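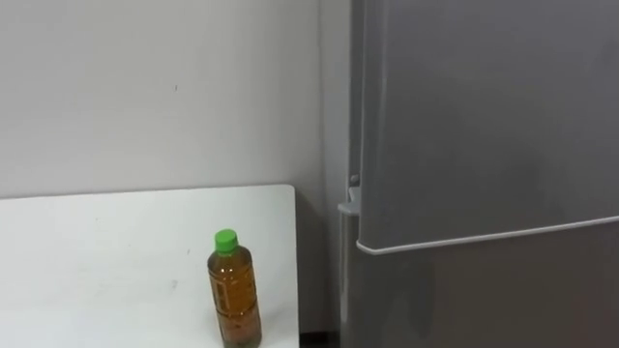
White table next to the refrigerator.

We use cookies to remember your settings and to count visits. Accept all | Only necessary | Read more

Dutaria, season two: progress report to the Herath Fund
Period covered: up to the end of January

Dear colleagues,

With this report I inform you of the state of our series Dutaria, which follows the family of the singer Remedios Campos during her return to the stage. Your grant pays for the editing and for the legal reading of the episodes.

Filming. We planned 12 episodes and have finished the filming of 6. Episode seven was postponed because the singer had a throat infection and her doctor did not allow her to speak for long. She is well again and has confirmed the new period with us in writing.

Editing. Episodes one to four are locked. Episode five is in its second cut. I must say that it is still too long: the quarrel about the tour manager takes almost half of it, and our editor and I do not yet agree on what to remove. Episode six has only been put in order so far.

Legal reading. The lawyers at Bultomell have read the first four episodes. They asked for changes in two places. In episode two, a cousin says on camera that a former business partner kept money from the concerts. We have no document for this, so the sentence is taken out. In episode three we had to hide a telephone number on a letter. Both changes are made.

Consent. All members of the family have signed, except the younger son. He appears in episode four only from behind, and his voice is not used. If he signs later we will not open this episode again, as it would cost too much.

Broadcaster. Sostach keeps the evening place at 9 p.m. that was offered to us in the autumn. They have asked for a shorter title sequence and we are preparing it.

Audience. The trailer was shown to subscribers of our newsletter, and around 2,295 of them watched it until the end. Many wrote to ask if the sister will return. She will, in episode eight.

Budget. We are within the agreed sum for editing. Music rights are more expensive than we wrote in the application, in particular for two early songs of Ms Campos whose publisher has changed. I would like to move a part of the travel money to this line and I kindly ask for your approval before we lock episode five.

The next report will follow when episode eight is filmed.

With kind regards,
The producer, Dutaria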